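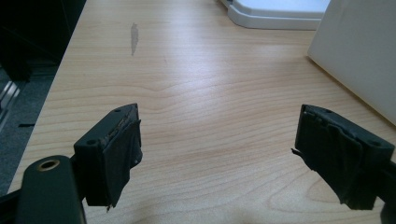
Gripper over the desk, tape fraying on both fingers

Gert Motaung wrote:
> Rocío, you promised us a verdict back in February. Can the thing
> put a desk in order yet, or should I go on doing it myself?
> My brother-in-law swears we'll all have one by next year.

Hi Gert, and hello to everybody else who has been waiting so patiently,

Well, my short answer is keep your dust cloth handy! We've recorded close to 3000 tries by hand now (2895 when I looked before supper), and the software that learns from them does fine with a sponge or a mug. Wiping is another matter. There's a grey streak on the wood in the picture, and that's just the sort of thing I'd love to hand over to a machine, but knowing how hard to press is something my grandmother had and the Climov software does not, bless it.

The tape is my other headache. It's wrinkled and coming up at the edges, and a little piece sticks out sideways on the right finger. I get about 60 tries from a fresh wrap before I start fussing with it. Has anyone at the Urnimham shop found something that grips as well and lasts longer? I'd gladly pay postage on a sample.

Gert, tell your brother-in-law I'd give it 8 years, and longer for fitted sheets.

Warmly,
Rocío Zapata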